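Why Do Shiny Things Shine?

Have you ever looked at the back of a spoon and seen a tiny, stretched-out you looking back? I do it at breakfast nearly every morning (I'm a grown-up and I still pull faces at my spoon). So let's talk about light, and what it gets up to when it bumps into stuff!

Light travels in straight lines. It zooms out of the sun or a lamp, and it keeps going until it hits something. Then it can do a few different things. It can go straight through, like it does with a window. It can get soaked up. Or it can bounce off, and when some of that bounced light lands in your eye, you see the thing it bounced from.

Smooth or bumpy?

Think about a rubber ball. If you drop it on a flat sidewalk, it comes right back up to you. Drop it on a pile of rocks and who knows where it will go! Light is the same. On a mirror, all the light bounces away in a nice neat order, so you get a picture of your own face. On a sheet of paper, the light hits millions of teeny bumps and scatters every which way. The paper looks bright, but you can't see yourself in it.

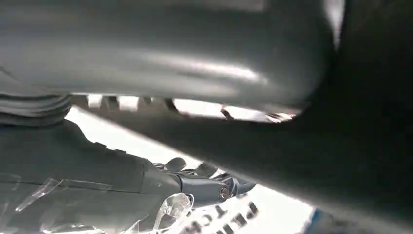 My favorite surfaces are the in-between ones, which we call matte or satin. Chalkboards are matte, and so are most erasers and the covers of some of my library books. They don't work as mirrors, but they aren't completely dull either. Look at the soft, long highlights on the curved gray part, and then at how dark it gets over on the right. A highlight is the place where the surface is tilted just right to send the light toward you. Move your head and the highlight moves too. Try it with an apple!

Dark things are greedy. A black T-shirt soaks up most of the light that lands on it and turns it into heat, and that's why mine feels so hot at the park in May. A white T-shirt sends most of the light away again.
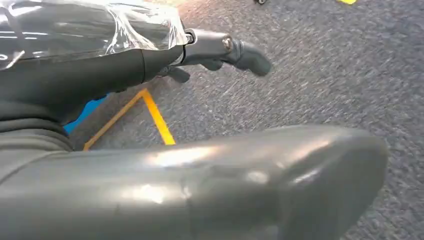
What about see-through stuff?

Glass, water and plastic wrap let most of the light through, but they always bounce a little bit back. You can catch this happening at night. Stand in a bright room and look at a dark window, and there you are! In the daytime your reflection is there as well, only the light from outside is so strong that you don't notice it.

Now scrunch up some plastic wrap. Every fold points a different way, so you get lots of little bright streaks where there used to be one big smooth shine.

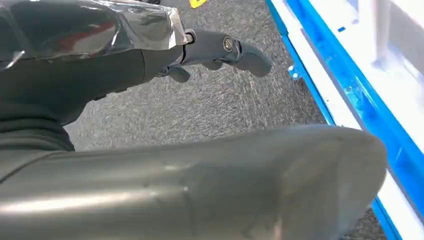 Try it yourself: the foil test

You need a piece of kitchen foil, a flashlight and a room you can make dark.

1. Lay the foil flat on a table, shiny side up, and smooth it with your hand.
2. Turn off the lights. Hold the flashlight low and point it at the foil, then look for the bright patch on the wall.
3. Crumple the foil gently into a ball, open it out again and shine your light at it one more time.

The first time, I got one big glowing patch. With the crumpled foil I got specks all over the wall and up on the ceiling, like a very cheap disco.

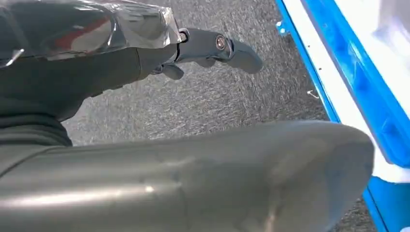
My neighbor Chaiwat Sriwong tried it with his class, and they went on to test candy wrappers, a raincoat and the lid of a lunch box. The raincoat did better than anyone had guessed. If you test something at home, draw what you see on the wall before you switch the lights back on, and please keep the flashlight out of people's eyes (and the cat's eyes too).

Words to know

Reflect: to bounce light back.
Absorb: to soak light up.
Transparent: clear enough to see through.
Matte: not shiny.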